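Zwei Arme auf Raten

Seit June bei uns im Kalender steht (so nennt mein Vermieter den Juni, weil sein Wandkalender aus dem Möbelhaus englisch ist und er sich daran gewöhnt hat), läuft bei mir das Probeabo für den Zweiarmplatz von Fosell. Und weil mich inzwischen jede zweite Person fragt, ob sich das lohnt, schreibe ich es jetzt einmal richtig auf, mit allem, was mich freut und was mich zur Weißglut bringt.

Kurz zum Angebot, für alle, die es nur vom Hörensagen kennen. Fosell verkauft keinen fertigen Roboter. Man bekommt zwei Arme, ein Gestell aus Aluminiumprofilen, die Steuerung und Zugang zu Geden, der Software, mit der man die Griffe anlegt und abspielt. Das Ganze kostet 3055 Euro als Bausatz oder 2302 Euro, wenn man das Gestell selbst stellt. Dazu kommt Geden, und Geden ist ein Abo. Ich sage es gleich: Am Abo entzündet sich mein ganzer Ärger, an den Armen so gut wie keiner.

Ich schreibe das als jemand, der zwanzig Jahre in der Gastronomie gearbeitet hat, zuletzt in der Planung von Spülküchen. Ich bin keine Ingenieurin. Ich kann einen Schaltplan lesen, wenn er freundlich zu mir ist, und ich kann einen Inbusschlüssel halten. Für genau solche Leute wirbt Fosell mit dem Satz, man sei "am ersten Nachmittag startklar". Am ersten Nachmittag hatte ich die Profile sortiert und einen Kaffee getrunken. Am zweiten hatte ich zwei davon verkehrt herum verschraubt und durfte alles wieder lösen. Startklar war ich am vierten, und da bin ich mir selbst gegenüber großzügig.

Trotzdem, und das meine ich ohne jede Ironie: Der Aufbau hat mir Spaß gemacht! Die Teile passen. Die Gewinde sind sauber geschnitten, die Nutensteine rutschen dorthin, wo sie hinsollen, und die Anleitung hat Zeichnungen, auf denen man tatsächlich erkennt, welche Seite oben ist. Wer jemals ein Regal aus einem Baumarkt zusammengesetzt hat, bei dem die vorgebohrten Löcher eher als Vorschlag gemeint waren, wird das zu schätzen wissen. Nur das Kapitel über die Kabel ist eine Frechheit. Eine halbe Seite, drei Fotos, alle zu dunkel.

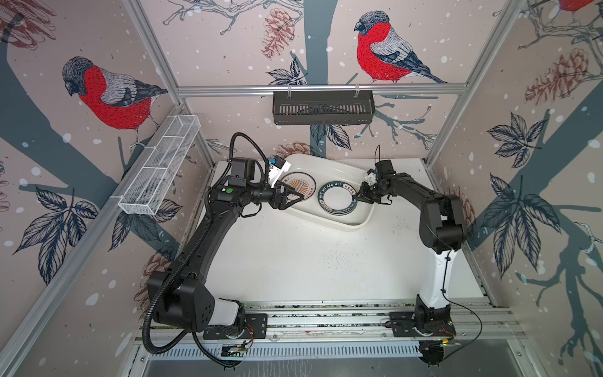
Geschirr ist für mich der einzige ehrliche Prüfstein, und ich verstehe bis heute nicht, warum Fosell in der Werbung lieber Bauklötze stapelt. Ein Bauklotz hat überall Kanten, an denen man ihn packen kann, ein Teller ist flach, rund, glatt, und der Rand ist schmal. Noch gemeiner wird es, wenn die Teller in einem Tablett mit hochgezogenem Rand liegen, denn dann muss der Greifer über die Wand hinweg und von dort an den Tellerrand, so wie der rechte Arm beim Teller mit der breiten dunkelgrünen Kante. In der Spülküche ist das der Normalfall und keine Schikane. Dort steht auch kein Tablett parallel zur Tischkante, es steht, wie es eben hingeschoben wurde, und ein System, das damit nicht zurechtkommt, kann ich keinem Wirt empfehlen. Deshalb steht meins auch schräg.

Und jetzt kommt mein Lob, das ich mir fest vorgenommen habe, bevor ich weiter meckere. Zwei Arme sind für solche Aufgaben die richtige Entscheidung. Ich war da lange anderer Meinung. Ich habe jahrelang Einarmlösungen verteidigt, weil sie billiger sind und weniger Platz brauchen, und in einer Spülküche ist Platz das, worum sich alle streiten. Aber man räumt Geschirr nun mal mit zwei Händen. Die eine hält fest, die andere nimmt weg, und manchmal schiebt die eine nur ein Stück, damit die andere überhaupt drankommt. Mit einem Arm muss man sich für jede dieser Kleinigkeiten einen Trick ausdenken, eine Anschlagleiste, eine rutschfeste Matte, eine Halterung. Mit zweien kann man einfach so denken, wie man es beim Abräumen sowieso tut.

Bei den Greifern bin ich hin- und hergerissen. Für Teller mit deutlich abgesetztem Rand reichen sie mir. Bei ganz flachen Untertassen fluche ich. Fosell bietet weichere Fingeraufsätze von Tremov an, die man extra bestellen muss, und ich finde, die gehören in den Karton. Wer einen Greifer für Küchenarbeit bewirbt, kann nicht so tun, als sei die Griffigkeit ein Luxusthema. Das ist, als würde man eine Pfanne ohne Stiel verkaufen und den Stiel zur Sonderausstattung erklären. Ich habe die Aufsätze bestellt, ja. Ich habe mich dabei geärgert, auch ja.

Jetzt also Geden. Die Software selbst ist ordentlich, stellenweise sogar richtig schön. Man führt eine Bewegung vor, sie landet in einer Liste, man kann sie umbenennen, kürzen und hintereinanderhängen. Meine erste brauchbare Abfolge heißt "Teller nein anders" und ich habe mich bis heute nicht getraut, sie umzubenennen, weil drei andere Abfolgen darauf zugreifen. Was ich wirklich mag: Wenn etwas schiefgeht, sagt Geden in normalen Sätzen, an welcher Stelle. Ich habe in meinem Leben genug Spülmaschinen bedient, die mir "E17" angezeigt haben und sonst gar nichts, ich weiß, wovon ich rede.

Aber. Im Probeabo sind 900 Durchläufe enthalten. Das klingt viel, und ich habe das auch gedacht, als ich den Vertrag unterschrieben habe. Dann habe ich gemerkt, dass jeder Testlauf zählt, auch der abgebrochene, auch der, bei dem ich nach zwei Sekunden auf Stopp drücke, weil ich vergessen habe, meine Tasse vom Tisch zu nehmen. Wer lernt, bricht ständig ab. Lernen besteht aus Abbrechen! Ein Preismodell, das ausgerechnet die Anfänger am schnellsten leer laufen lässt, ist für mich falsch herum gebaut, und da hilft mir auch der freundlichste Ton in den Fehlermeldungen nicht.

Ich habe das der Firma geschrieben und bekam eine Antwort von Estela Lagos, die dort die Kundschaft betreut. Eine nette, ausführliche Mail, das muss ich sagen, kein Textbaustein weit und breit. Sie schrieb, man wolle mit der Zählung verhindern, dass Betriebe dauerhaft im günstigen Probetarif produzieren. Das leuchtet mir ein. Nur hätte man dafür abgebrochene Läufe einfach herausnehmen können, und auf diesen Vorschlag kam dann ein sehr höflicher Satz darüber, dass man Anregungen sammle. Ich habe in meinem Berufsleben viele Anregungen gesammelt. Ich weiß ungefähr, in welcher Schublade sie liegen.

Was mich bei der Sache grundsätzlich umtreibt, ist die Frage, wem so ein Arbeitsplatz am Ende gehört. Die Arme habe ich bezahlt. Das Gestell habe ich mit meinen eigenen Händen zusammengeschraubt, ich habe noch die Schwielen. Aber ohne laufendes Abo darf ich meine Abfolgen zwar anschauen, abspielen darf ich sie nicht. Auch "Teller nein anders" nicht, obwohl das jede Minute meine eigene Arbeit war. Ein kleiner Wirt, der sich so etwas hinstellt, hat in einem schlechten Winter vielleicht mal zwei Monate kein Geld für Software. Soll er dann neben seinem teuren Metall stehen und die Teller von Hand räumen? Vermutlich ja, und vermutlich macht er es sogar schneller, aber darum geht es mir hier nicht.

Zum Vergleich: Amini, bei denen ich vor zwei Jahren ein Einarmgerät gemietet hatte, rechnet ganz anders ab. Da zahlt man im Monat eine feste Summe, und dann kann man so viele Läufe verhauen, wie man lustig ist. Das Gerät war klobiger, die Anleitung schlechter, und der Kundendienst ging nur zwischen neun und elf ans Telefon, also genau dann, wenn in der Küche die Lieferungen kommen. Trotzdem habe ich damit mehr ausprobiert, schlicht, weil mir kein Zähler im Nacken saß. Mit Geden ertappe ich mich dabei, dass ich vor jedem Start überlege, ob er sein muss. Für die Stromrechnung mag das vernünftig sein. Für jemanden, der herausfinden will, wie man einen Teller am besten anfasst, ist es Gift.

Ich will auch nicht so tun, als sei die Sache mit dem Abwasch jetzt gelöst. Was ich auf meinem Tisch mache, ist Einräumen und Ausräumen mit sauberem Geschirr, ohne Dampf, ohne Spülmittel, ohne den Koch, der von hinten "heiß!" ruft. Wer mir erzählt, er stelle so einen Platz nächste Woche in eine echte Spülküche, dem wünsche ich viel Glück und eine gute Versicherung. Aber die Richtung stimmt, und ich glaube inzwischen, dass die mühseligen Schritte zwischen Tisch, Tablett und Korb eher an Maschinen gehen werden als das Spülen selbst, das wir ja ohnehin schon lange einer Maschine überlassen. Das Heben und Umsetzen hat mir die Handgelenke ruiniert. Keine Kollegin von damals würde diesem Teil der Arbeit eine Träne nachweinen.

Also, lohnt es sich? Für Leute mit Geduld, einem freien Tisch und echter Neugier: ja, nehmt die Variante mit Gestell, der Aufpreis ist es wert, und bestellt die Aufsätze von Tremov gleich mit, auch wenn ihr dabei mit den Zähnen knirscht. Legt die ersten Abfolgen auf Papier an, bevor ihr irgendetwas startet, das spart Durchläufe. Für Betriebe, die rechnen müssen, würde ich abwarten, bis Fosell beim Abo nachbessert. Und falls bei Fosell jemand mitliest: Nehmt die abgebrochenen Läufe aus der Zählung, dann verlängere ich noch am selben Abend. Bis dahin läuft meine Kündigung, und "Teller nein anders" hat noch 4 Durchläufe übrig.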